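Culevbridge Cells: Buying and Budgeting FAQ
Last updated March 25, 2025

The questions below are the ones that reach our purchasing desk most often, usually the afternoon before somebody's budget is due. Answers are by Stijn Claeys, who has filled in more purchase requests than he cares to discuss.

Do I need two arms, or will one do?

If the job is picking a thing up and putting it down somewhere else, buy one arm and spend the difference on something you'll enjoy. Two arms make sense when a part has to be passed across, held steady while something is done to it, or turned over in midair. Plan on more than double the setup time. The arms are identical. The arguments about which one goes first are new every time.

What's in the price of a two-arm cell?

Both arms, both grippers, the posts and wall panels, the table and the front rail. Power supplies are included. The computer is not, and yes, we know where that line sits on the quote. We moved it up a page after the third complaint.

How much floor space should I plan for?

More than the drawing says. The drawing shows the cell. It doesn't show you, your chair, or the door of the cabinet you forgot was there. Leave room to stand at both front corners, where the arm bases and most of the wiring are.

Can I choose the table surface?

Any plain color from the list, or send us your own cloth or printed sheet and we'll fit it. If you plan to train on camera data, order several and swap them. A policy that has only ever met a gray table can be surprisingly upset by flowers.
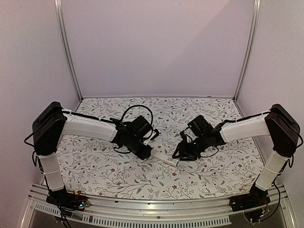

Covers are a cheap line on the budget, so don't let anyone cut them to save the price of lunch. The same goes for practice parts. Buy plain, light ones in quantity and keep the expensive originals in a drawer until handovers between the arms have become boring.

What does everyone forget to budget for?

Cables. Anything that bends all day wears out, and a cable on a moving arm bends all day. Order a spare set for each arm with the cell. Add cable ties while you're at it - they cost next to nothing, and you will still run out. Gripper fingers come next, then the hours of whoever has to fit all of it.

Should I buy the Callside service plan?

If you have someone in the building who likes taking wrists apart, probably not. If that someone is you and you also have a job, probably. The plan covers 2 visits a year and phone support. It doesn't cover coffee spilled on the exposed boards by the bases, a clause we added for a reason.

Will the cell work with my Datenine recording software?

Yes, from release 244 on. With release 197 the arms will move and the recordings will save, but the two sets of timestamps won't agree, and you'll find out in week three.

How long is delivery?

Orders confirmed before the end of April ship from the Navarrete warehouse in the summer batch. After that it's the next batch, and no, calling daily doesn't move you up. We've had it tested extensively.

Can I start with one arm and add the second later?

You can, as long as you order the full-width table and both corner mounts up front. Swapping a narrow table for a wide one later costs nearly as much as the arm did in shipping and labor. Tick "second arm ready" on page 3 of the order form.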